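Progress report to the Magyar Fund, 6/10/21
Prepared by Usha Shenoy, Sirnlow Reading Group

This covers the work on the English edition of the Dhammapada commentary selections since our April report. The grant pays for translation, checking and the printed study notes.

## Translation

We planned to finish 60 stories in this period and have done so in first draft. Nuanchan Rattanakul translated the longer ones, and Samran Sombatkul did the shorter ones and most of the verse glosses. The drafts differ in tone. Nuanchan keeps the repeated phrases of the Pali in full, and Samran tends to trim them after the first time. We settled on keeping the repetitions wherever the commentary later explains one of the repeated words, and trimming elsewhere with a note.

The story of Cakkhupala took longer than planned. The commentary on the opening verse gives several senses of "mind goes before," and an English reader needs to know which one is being used at each point. 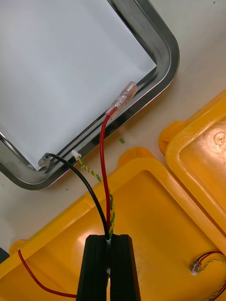 Samran's first version used "mind" throughout. The second uses "mind" in the verse and "thought" or "intention" in the explanation, with the Pali in parentheses. Yolanda Quintero, who is reading the drafts without any Pali, said she could follow the second version and had lost track in the first. We will use it.

One disagreement is still open. In the passage on Kisa Gotami, Nuanchan reads the mustard seed errand as an instruction in itself. Samran thinks the commentary treats it only as the lead-in to the verse. Both readings will be given in the notes, unsigned.

## Checking

Wanpen Inthanon is checking the drafts against the Pali text. She has finished 32 stories. Her corrections are mostly small: a case ending taken as a plural, a monk's name given where the text has only "the elder," and two places where a line had dropped out.

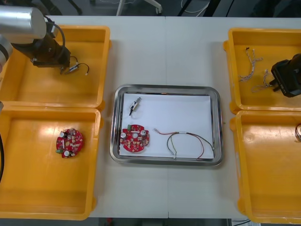 She also found that our wording for "merit" changed partway through the set. It began as "merit," became "good deeds" for a while, and went back. All of these are being made "merit," except in dialogue, where laypeople in the stories can say "good deeds" if it reads better.

The word list now has 351 entries and is kept in Drunix. Each entry gives the Pali, our English, and the place where the commentary itself defines the word, if it does. Cross-references between stories stand at 1,484. Many point to the same few passages on rebirth and on giving, and Wanpen expects to cut some before printing.

## Work for the next period

- Finish checking the remaining stories.
- Write the short introduction on how the verses and the stories came to be read together. Nuanchan has an outline – two pages for now.
- Decide on the spelling of names. Diacritics will be used in the notes, and plain letters in the stories unless the Fund objects.

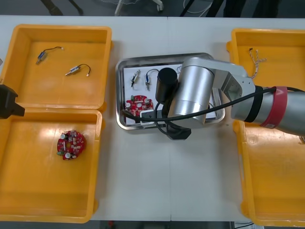
- Try the study questions with one reading group before they are typeset.
- Send sample pages for the Fund's approval.

## Study notes

The notes are being arranged by theme, so that a teacher can take three or four stories on anger, for instance, and skip the rest. Yolanda is drafting these on paper slips, and the slips are in poor order. I have asked her to lay them out on a table, with yellow trays down each side and a steel one in the middle. Unsorted slips would go in the middle tray, and the four yellow ones would take anger, heedfulness, giving and old age. Stories that fit two themes get two slips.

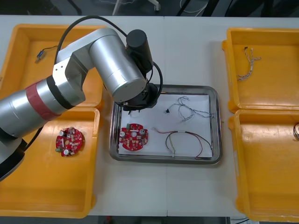

Heedfulness is the largest theme by a good margin and may need to be split into practice and warning. The commentary makes some distinction of this kind but does not hold to it. If we do split it, the four yellow trays will be one short, and the slips on old age can move to a folder. Yolanda will give me her view once she has sorted the second batch.

## Budget

Spending is in line with the plan except for checking, which is slightly over. I would like to move the unspent travel money to that line and need the Fund's written agreement to do it. Nothing else in the budget has changed.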